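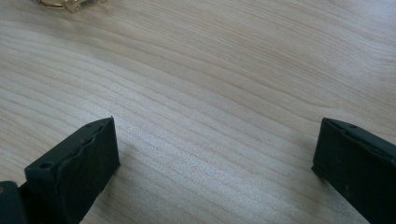

How many of the 30 titles have been recorded so far?
Six are finished and on the library catalogue, and the next batch is in editing.

Progress report: Lanarton Listening Shelf
Prepared for the Okoth Fund, 27 March 2020

The grant pays for audio editions of 30 books by local writers, none of which had been available to listen to before. Most are novels and short story collections from small presses, with a handful of memoirs.

Recording
The six finished titles come to just under the length we planned for. Two of the memoirs were read by their authors. The rest used readers from the Desusbridge drama group, who were paid the session rate set out in our application. One novel had to be started again after the first three chapters — the reader's Scots dialogue did not suit the book, and the author asked for a change. The extra studio time came out of the contingency line.

Rights
Signed agreements are in place for all but four titles. Three of those are held by Prurkura Press, which has agreed terms but not yet returned the paperwork. The fourth is a story collection where two of the stories first appeared in a magazine, and we are still trying to trace who holds the audio rights. If we can't, we would like to replace it with another book from the reserve list.

Borrowing
The finished titles have been borrowed 482 times. The target for this stage was 300. The crime novel accounts for more of that than we would like, and the poetry-and-prose anthology has hardly been touched. We have moved it further up the catalogue page and added a short sample.

Changes to the plan
Studio sessions are stopped for now. Two readers have suitable microphones at home and have sent test files, one of which was good enough to use. Editing and proof-listening carry on as before. The June reading evening at Desusbridge Library is postponed, and the money for it has not been spent.

We ask the Fund to agree to the later finish date and to the possible change of one title. The spending table follows separately.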